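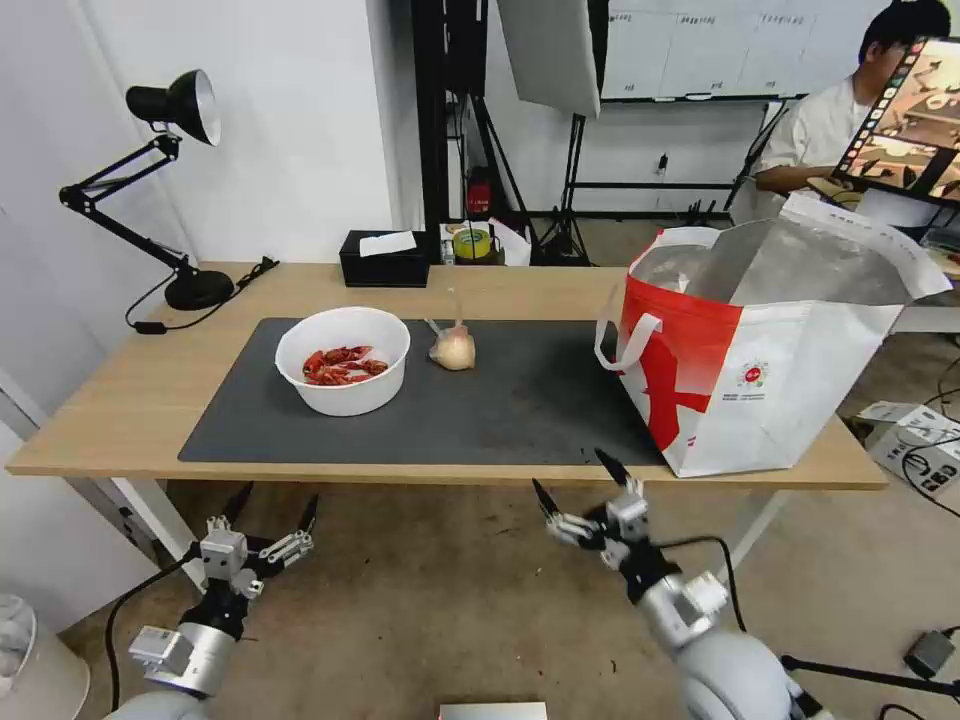 Minutes of the Rana supper club, June 3, 2025

We began a little late, as everyone was still chatting, and the last minutes were agreed with no changes.

## Food and the table

A long and very friendly talk about crayfish! Most of us would have them again, in the big white bowl where everyone can reach. It was felt that the leftovers in the clear trays, the two cherry tomatoes included, ought to be cleared up before the mat is wiped, and that the insulated bag should go home with whoever shops next.

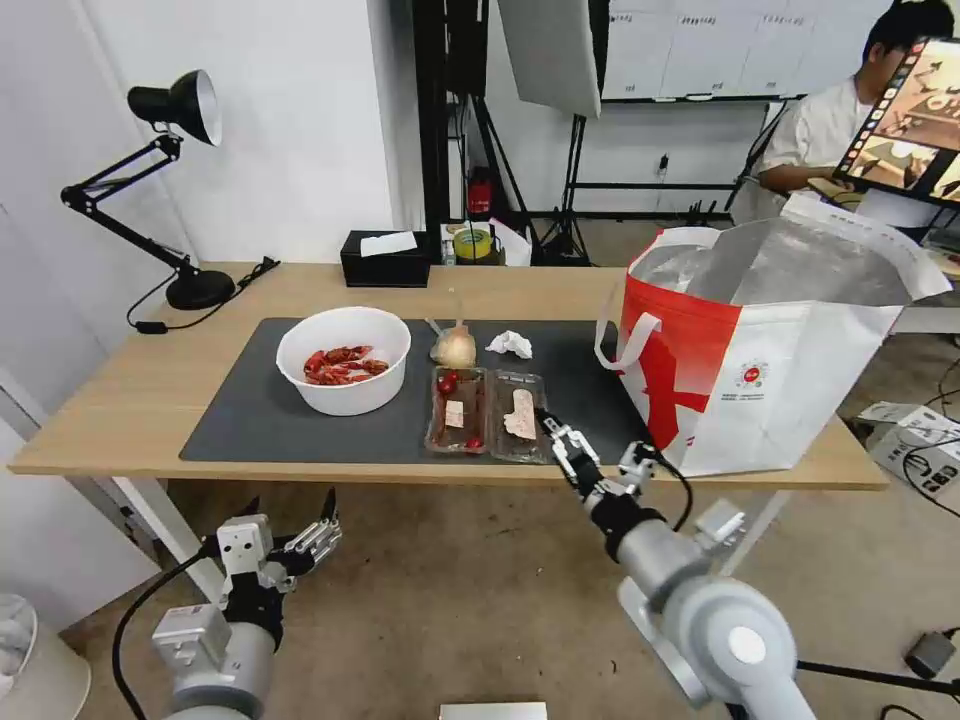
## Next supper

October, at Lallon, with places for 12. Two members kindly offered to bring bread, and the meeting closed with warm thanks to all.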